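Tirnen Table Top Oil, Natural
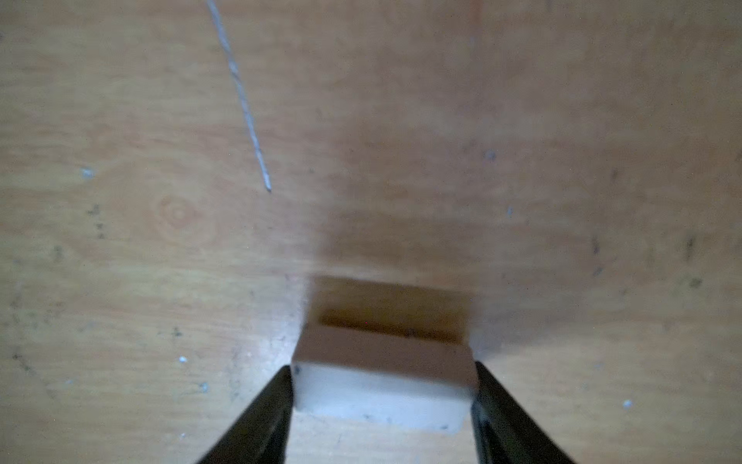 Light tan wood grain, with color running from pale beige to a warmer orange-brown.

If you've ever stood in a kitchen at breakfast time, looking at the ring left by somebody's coffee cup and wishing you'd done something about the table last summer, then you already know why we stock Tirnen. It's a clear oil for indoor wood, it comes in a can that fits on an ordinary pantry shelf, and it asks for very little beyond a soft cloth and a free afternoon.

We first picked it up when Natália Seixas, who runs our finishing counter, brought a can back from a trade visit and used it on her own dining table. She liked that the color stayed close to bare wood (a touch warmer, the way wood looks when you wipe it with a damp sponge) and that the grain stayed easy to feel under the hand. We've kept it in the shop ever since, and plenty of you come back for a second can, which makes us very happy!

How to use it

Sand lightly along the grain and wipe off every bit of dust. Stir the can well, pour a little onto a lint-free cloth and work it in, a section at a time. Leave it for 35 minutes, then wipe away whatever is still sitting on top. Let the table rest overnight and put on another thin coat the next day. Spread used cloths flat outdoors to dry before you throw them out. Oily rags left in a heap can catch fire on their own, so please don't skip this.

Details

Item number: 491
Finish: clear, matte
Coats: 2
Price: $45 per can
For: tables, shelves, window sills, indoor use only
Goes well with: Viltby finishing cloths, Skorkeo sanding pads

Not sure it will suit your wood? Write to Laurinda Arruda at the order desk and tell her what you have, as best you know. She'll gladly mail you a small sample to try on the underside first.

Page updated 2021-01-04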